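Checking Object Poses Before a Two-Arm Planning Run

Stemstead Manipulation Software, Operator Guide
Section 5: Scene registration
Last reviewed 4 Sep 2019

This section explains how to register tabletop objects with the Elum planner. Complete the camera calibration in Section 2 before you begin.

Start the perception service and wait for the status line to read READY. Open the scene panel and select Capture. The service fits a stored model to each object it finds and lists the results by name. An object with no stored model is listed as UNKNOWN and is treated as an obstacle by both arms.

Review the list against the table itself. Correct any wrong label by selecting the entry and choosing Reassign.

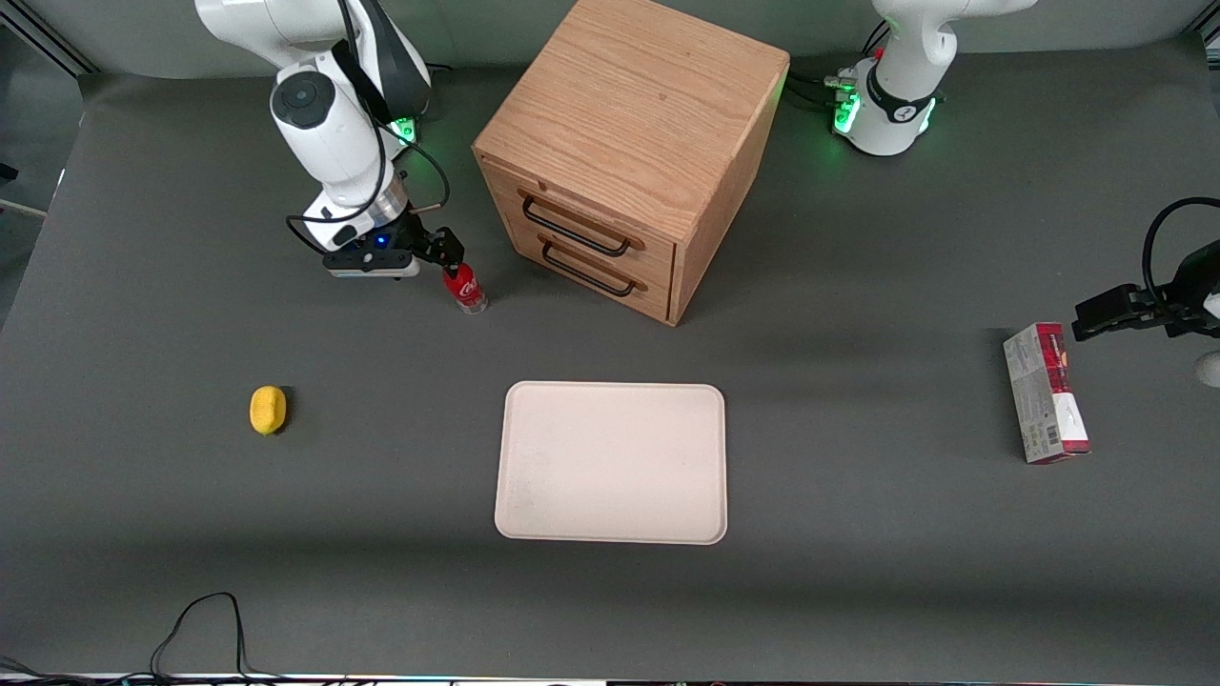 Figure 13. Workspace with bottle, two-drawer cabinet, sponge, tray and box between the two arms.

Drawers require an additional step. Register the cabinet body first, then add each drawer as a child with a sliding joint. Set the joint value to zero when the drawer is closed. If this value is wrong, the planner will place the handle in the wrong position and the grasp will be rejected with code 374.

Next, select Check Clearance. The planner tests the current pose of each arm against every registered object. When a gripper is close to an object, the pair is shown in amber. Amber pairs do not block planning, but the first motion should be run at reduced speed.

Save the scene under a new name. Saved scenes can be loaded in the Dirkoritz simulator without conversion.

Questions about this section should be directed to Maya Khalaf, Planning Tools.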